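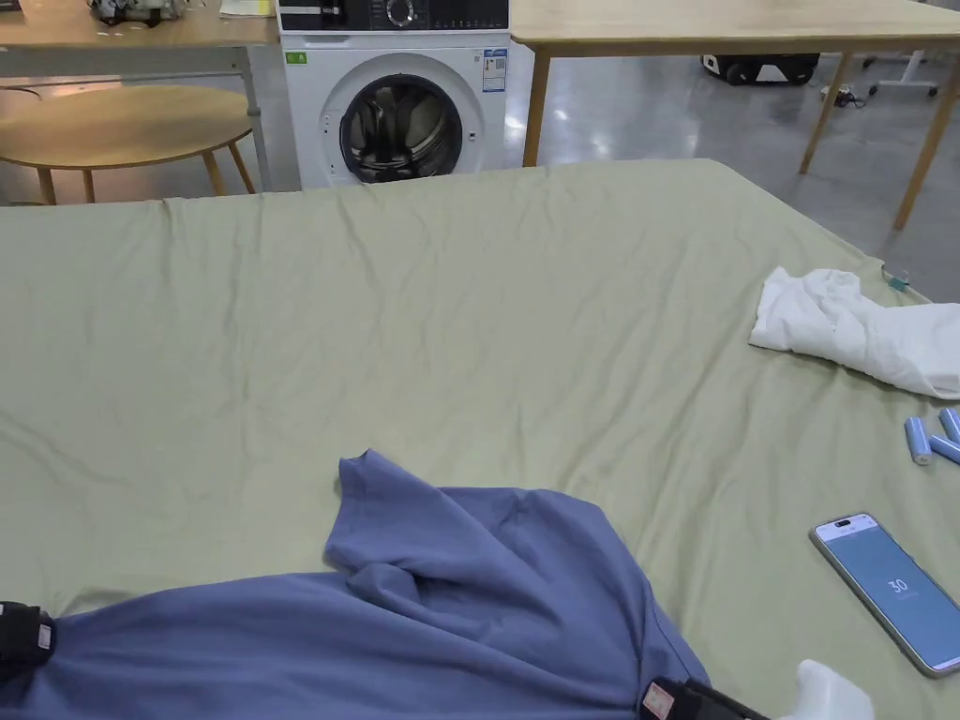
Two grippers holding a blue-grey T-shirt, with a washing machine behind.

The Plilico is a two-armed laundry-folding robot sold as a kit by Shibata, a small firm based in Brisitdale. It was designed by Remo Dal Bello and went on sale on 15 January 2021, having missed the Christmas market it was announced for.

The kit comprises two arms, a pair of grippers and a manual of 34 pages, 2 of which concern folding. Assembly is left to the buyer. The maker rates the machine at 30 garments an hour — a figure that assumes T-shirts, all facing the same way. Socks are not supported.

Reception

Reviewing the kit for the Stunholm newsletter, Mizanur Akanda praised its gentle grip and the colour of its carrying case. He was cooler on fitted sheets, which the manual classes as "advanced", and reported spending more than 60 minutes on one before finishing it by hand.

A firmware update issued the following December added tea towels.

See also: Clothes horse; Domestic robot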